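Notas de coleta: preensão com pinças manuais, segunda rodada

A primeira rodada ficou abaixo do que eu queria. Juntamos episódios suficientes para treinar, mas a política aprendida hesitava na aproximação final e fechava a garra antes do contato. Revi os dados com a Lucyna Lis e a causa mais provável era a pouca variação nas poses iniciais. Quase todos os episódios partiam do mesmo ponto, com o operador já alinhado ao objeto.

Em fevereiro recomeçamos com outro protocolo. A meta é chegar a 3000 episódios válidos, gravados com 2 pinças manuais, uma em cada mão, e câmera na cabeça do operador. O robô só entra na fase de avaliação. A trajetória de cada pinça é reconstruída a partir dos marcadores fiduciais impressos no cubo atrás da mandíbula, e a abertura vem de um canal separado, sincronizado depois pelo relógio da base.

Cada episódio dura cerca de 30 segundos. O operador começa de pé, afastado da mesa, com as duas pinças no campo da câmera, e fica parado um instante antes de avançar. Esse trecho imóvel serve para estimar o deslocamento entre a câmera e os cubos. Na primeira rodada ele foi cortado para economizar disco, e me arrependo: a calibração ficou dependente de um único arquivo por sessão. 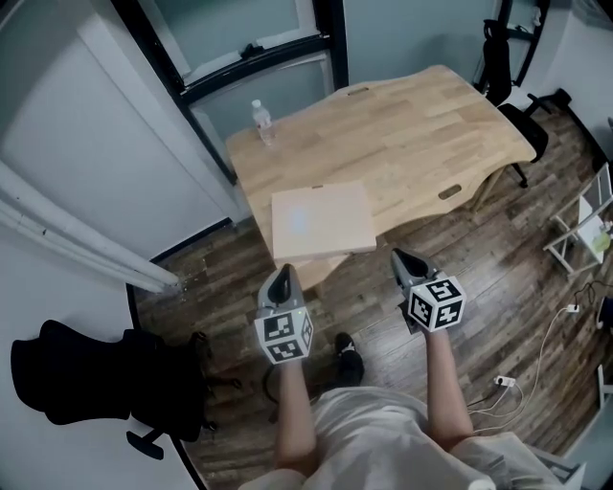 Aproximação à mesa com as duas pinças; na superfície, a garrafa plástica e a caixa de papelão.

A garrafa transparente é o objeto mais difícil do conjunto. O estimador de profundidade erra a parede do plástico, e a mandíbula acaba passando do ponto ou parando antes. Mantive-a na lista mesmo assim, com peso maior na amostragem. A caixa de papelão tem outro problema: é baixa e só se deixa pegar bem quando uma parte fica para fora do tampo. Anotamos essa condição como atributo do episódio, para poder separar os casos na análise.

O tampo com borda ondulada também rendeu trabalho. O detector de plano do Trirketti supõe bordas retas e deslocava a origem da mesa alguns centímetros entre uma sessão e outra. Passei a fixar a origem pela primeira pose válida da pinça esquerda, solução pouco elegante, porém repetível.

Critérios de descarte em vigor: cubo fora de vista por mais de 11 quadros seguidos, objeto tocado com o antebraço, troca de mão no meio da tarefa. Quedas de objeto continuam no conjunto, rotuladas como falha. O Sturkero, que usamos para a rotulagem, ainda não aceita dois rótulos de falha no mesmo episódio, de modo que o segundo vai para o campo de observações.

Falta resolver a perda de rastreamento quando uma pinça encobre o cubo da outra. A Lucyna está testando uma interpolação com restrição de velocidade. Publico os números quando a comparação com a primeira rodada estiver fechada.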